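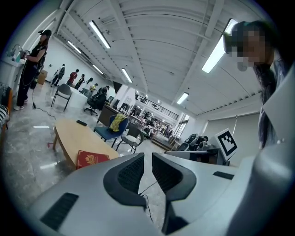

The Big Room, Before We Start Fixing It

Plikport has had the big room for three months now, and the list of things we plan to do to it has grown at a steadier pace than the things we have done. Geetha Poduval suggested a gallery page so that in October we can look back and be amazed. I agreed on the condition that I got to write the captions.

Posted 8 July 2022 by Oddur Bisgaard

The sink
White counter, white basin, a faucet with more arch in it than the job requires. It came with the room and is the best thing in it. Please stop leaving teaspoons in the basin. They do not wash themselves, and I have given them every opportunity.

The orange chair
Everyone has an opinion on the orange chair. Geetha calls it cheerful. I call it orange. It survived the vote on seating by a margin of one, and the one was Geetha, voting a second time on behalf of the chair.

The striped cushion
Black and white, and good company for the orange chair in the sense that neither of them is trying to blend in. I am told stripes go with everything. We are testing this.

A small cardboard box
There is always one. We cleared 30 boxes out of here in the first week, flattened them, tied them up and felt very pleased with ourselves. The small ones have been coming back since. If it has your name on it, take it home. If it has no name on it, look inside first and then decide how honest you feel.

The floor
Open floor was the reason we took the place, and we have been filling it ever since. The plan, drawn by Geetha on the back of a Nanard delivery slip, keeps a clear path from the door to the sink. On busy days the path has a bend in it. Cables go along the wall when there is a wall handy, so pick up your feet when there isn't.

The far side
The popular side, for reasons that have never been explained to the near side. People drift over there with their bags still on and start talking before they have picked a seat. We measured it up for a long shared table from Jososeo, which would cost $255 before delivery, and delivery is where the story gets sad. Still thinking.

The shelf (forthcoming)
You will have to picture this one yourselves. The brackets came from Panicker in a padded envelope, the boards did not come at all, and the person on the phone was very interested to hear it. When it goes up it will hold mugs, tape and the spare extension cords, and probably a small box.

More pictures when there is something new to point at. If you want to help move furniture, we usually begin around 5 - bring shoes you don't mind scuffing, and leave your views on the chair by the door.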